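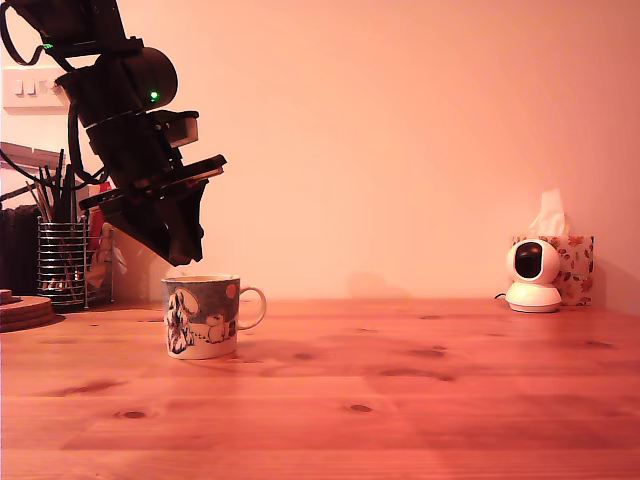 Botport is the student robotics club at Arberg. We were started by Joana Fonseca, who teaches physics, and we meet after classes from October until the end of spring term. Members work in groups of 4, and each group looks after one arm for the year. First-year groups begin with everyday objects on a plain pine table. A white mug with a cartoon print and a handle on one side is a typical target, with the open gripper brought down over it from above. Pens and cork coasters come later.

Second-year members write their own control code and enter the Hirvonen Cup, where our team Hiker placed second last year. Tullio Gatti runs the workshop and signs off on all wiring.

No experience is needed. Membership is open to all grades and there is no fee. Safety glasses and laptops are provided. To join, leave your name at the front office or come to Room 99 at 4 p.m. and ask for Tullio.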